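The Locked Cabinet
By Quiambao
June

The clinic at Gerkatberg had one doctor, two nurses, and me. I kept the records. My desk stood in the corridor between the waiting room and the toilet, so I heard everything and I wrote down very little of it. This was my habit also before the new rules came.

The new rules came by mail, in a binder. It had 174 pages, and on the first page was written that every person who touches a patient file must read all of it and sign. The doctor signed at once, standing up, with his coat already on. The nurses signed during lunch. I took the binder home.

I read it in four evenings at the kitchen table. My husband asked if it was a novel. I told him that it had a villain, and the villain was me, because on page 61 there was a list of things which a records clerk must never do, and I had done all of them. I had left the cabinet open when I went for coffee. I had called a patient by the full name across a full room. Once I had told a daughter on the telephone that yes, her mother came for her test, and no, she did not look worried.

It was the telephone call which kept me awake. The daughter lived in Dranside, three hours away by train. She had cried a little and thanked me. The mother never knew. Or maybe she knew, and this was the reason why she changed to the hospital in Starkum in the winter. I had sent her file there myself, in a brown envelope, with two stamps more than it needed.

In the morning I asked the older nurse what a person should do if she finds that she has broken a rule before the rule arrived.

"It was always a rule," said the nurse. "Now it is only in a binder."

I did not like this answer, but I thought about it the whole day while I counted the files. The binder demanded a count. There were 1,652 in the cabinet and 1,653 in the book, and I counted again until the light in the corridor went off by itself at seven in the evening. I stood up and waved my arm to make it come back.

The missing file was hers, of course. I had sent it away and I had not written this in the book. On page 104 of the binder there was a form for such a case. It asked for the date of the disclosure, the name of the person who received it, and the purpose. I filled it for the envelope. Then I took a second form and filled it for the telephone call. In the field for the purpose I wrote first "kindness," and I looked at this word for a long time. Then I crossed it out and wrote "none." 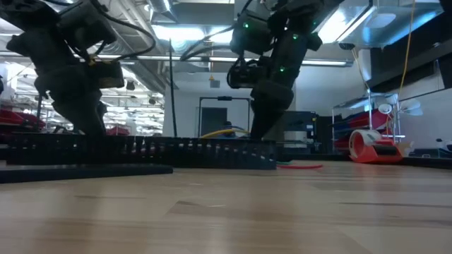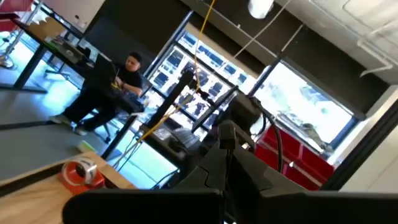
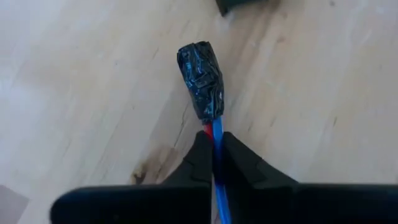

The doctor did not want to sign the second form. He said that it was two years ago, that it harmed no one, and that if we report each small thing we will have no time for sick people. I said that he was probably right. I left the form on his desk, under his cup, and went back to the corridor.

He signed it before he went home. He did not say anything to me, but he put the form face down on my keyboard, as one puts a card in a game.

We had to inform the patient by letter. The binder gave the text, and I was allowed to change only the name and the address. It was a cold letter. It said that we take her privacy seriously and that she may call our office during working hours. I wanted to add one line by hand, and for this I even bought a better pen, but there was no page in the binder which permitted it.

She called nine days later, a little after four o'clock. I knew her voice before she said the name. I asked her for her date of birth, as I must, and she gave it patiently, like to a child.

"So it was you who talked with my daughter," she said.

"Yes."

"She came to visit me after this. She had not come for a long time." I heard a tap running, and then she closed it. "I was very angry with you. I am still angry, I think. I wanted to tell her myself, on a good day, when I was ready."

I said that I was sorry. This also was not in the binder.

"How is the waiting room?" she asked. "Is it still so hot there?"

I looked through the door. Two people sat far from each other, and one of them was asleep with his hat on his knees. I began to tell her who it was. Then I stopped.

"It is still hot," I said.

Recent stories
The Night Pharmacy
A Chair for the Second Visitor
What the Dentist Kept
Room With Two Clocks
The Translator at Bed Six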